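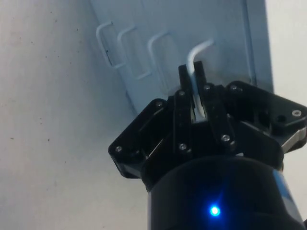

Wire loops on the pale panel, closer view

Under-cabinet lighting with inset doors – where does the driver go?

walleck_inset
Face-frame kitchen, inset doors, 3/4 in. boxes. The light rail is only 1-1/4 in. deep, so the driver won't hide behind it. I have 353 in. of LED tape to feed in total, split over three runs. The electrician wants a single driver in the cabinet above the range hood. The cabinet shop wants it in the sink base. Rough-in is Friday. Which one is right?

K. Dunleavy
Neither. Above the hood is the warmest box in the kitchen and most drivers derate with temperature. The sink base is damp and the low-voltage leads get long. Use the top of the pantry, with a vented back and an access panel that comes off with two screws.

quintanilla_L
Disagree on the sink base. I have done it for years with the driver mounted high on the side panel, clear of the trap. Lead length is a wire gauge question. Go up a size and the drop at the far end is small enough that you won't see it.

K. Dunleavy
You will see it at 12 volts on the longest run. At 24 I would agree with you. OP, which is it?

walleck_inset
24 volt. Tape is 3000K, the driver is rated 60 watts. The load works out under that, but I have not added any margin.

mei_s
Add the margin. I size for 80 percent of the rating. If you are over that, split it into two drivers on one dimmer, and check that the dimmer has a low enough minimum load. Also ask the shop to run a 3/8 in. chase through the stiles before finish goes on. Drilling a painted face frame on site is how you end up buying a new face frame.

quintanilla_L
Agree on the chase. I would not split the drivers. Two units on one dimmer rarely track together at the low end.

mei_s
Same model, same load, they track fine. Mismatched loads are the problem.

walleck_inset
Shop will do the chase. Going with the pantry top, one larger driver, home runs to each section. The electrician is fine with it as long as the panel stays removable.

mgavrila
Leave the crown off that section until the lights have been tested. Otherwise good.

Comments

V. Antoniuk: Did the same in May with frameless boxes. Pantry top works there too – use a grommet at the back corner.

peka_shop: No mention of the rail profile. A return on the back edge hides the tape from anyone sitting down.

Related threads
Inset door gaps and seasonal movement
Udidska hinges on 3/4 in. face frames
Nair pull-outs – side clearance
Toe-kick outlets, yes or no

Contact | Forum rules | Back to top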